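Talking Stamps with Krishnamoorthy Iyer
Posted 11/28/22

I have wanted to sit down with Krishnamoorthy Iyer ever since the Ukdale stamp and postcard fair, where he outbid me on a shoebox of old airmail covers and then felt so bad that he bought me lunch. That was two years ago! So when he finally said yes to an interview I drove over to Ginden with a notebook, a bag of clementines and way too many questions.

He's retired now (thirty-one years teaching high school geography) and he sorts stamps most mornings from breakfast until his wife tells him to stop. I asked him how it started and he laughed at me.

"Everybody wants a grandfather story," he said. "I don't have one. I had the flu. My neighbor Mohandas Venkataraman brought over a grocery sack of envelopes from his office because he thought I was bored. I was bored. By the time I was well I had soaked every stamp off every one of them."

Mohandas still brings him envelopes, by the way, though he says the pickings are slim now that all the bills come by email.

I wanted to know about the soaking, because I'm terrible at it. I rush, and I tear corners. Krishnamoorthy uses plain lukewarm water, face down, and he does not touch anything until the stamp floats free by itself. "Fifteen minutes, twenty, sometimes longer. You go make tea. If you are picking at it with your fingernail you have already lost." Then they go on paper towels, and after that between the pages of an old phone book with a couple of encyclopedias on top. He swears by phone books and is down to his last two, so if you have one in your basement, please write to me and I'll pass it on.

Red and purple envelopes get a bath of their own. He learned that one the hard way with a nice run of Christmas stamps that all came out pink.

We got onto sorting next, and this is where he really lit up. He goes by country first, then by decade, and only then does he open a catalog. I go straight to the catalog, which he thinks is crazy. "You look up one stamp, you read about six others, and it's dark outside," he said. Guilty!
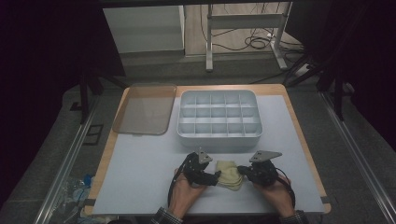 A shallow tray and a fifteen-compartment organizer, both empty.

He doesn't spend much on supplies, and he has opinions about people who do. Good tongs, yes. Good hinges or mounts, yes. Everything else can come from the kitchen or the hardware store as far as he's concerned. "I know a fellow with a 400 dollar magnifying lamp and his albums are a mess," he told me, and no, he wouldn't give me a name (I tried twice).

His own albums are lovely. I counted 83 of them on the shelves in the hallway while he was getting the coffee, and he said there were more under the bed. The one he pulled out first was all railway stamps, trains and bridges and stations, with his little pencil notes beside each. Some of those notes are just the name of whoever sent it. Vasanthi Reddy turns up on nearly every page. She was a former student of his who took a job that had her traveling all the time, and she mailed him a letter from every stop. "She wrote terrible letters," he said. "Two lines. But beautiful stamps."

I asked if he'd ever sell. Long pause there, and a second clementine.

"The duplicates, sure. Atif Virk takes those off my hands for the kids at the Loklow library, he gives them 30 each in a little envelope to get going. The albums, no. Who would want to read my pencil?"

Well, I would, and I told him so.

There is one gap that bothers him. He collects a set of lighthouse stamps that runs to 121 different ones and he's missing a single value, a dull green one that isn't even worth much. He's been looking for nine years. A dealer once sent him the wrong shade and he kept it in the empty spot for a week before it annoyed him so badly he took it out again. "It was looking at me," he said.

Before I left I asked what he'd tell somebody starting out today. He thought the question was too big and gave me a small answer, which is very like him. "Write to people. Use a real stamp on the envelope, not the printed label. Somebody on the other end might be saving them."

He'll have a table at the December meet in Ukdale, near the door, he hopes, for the light. Go say hello, and if you find a dull green lighthouse in the dollar box, for heaven's sake show it to him before you show it to me.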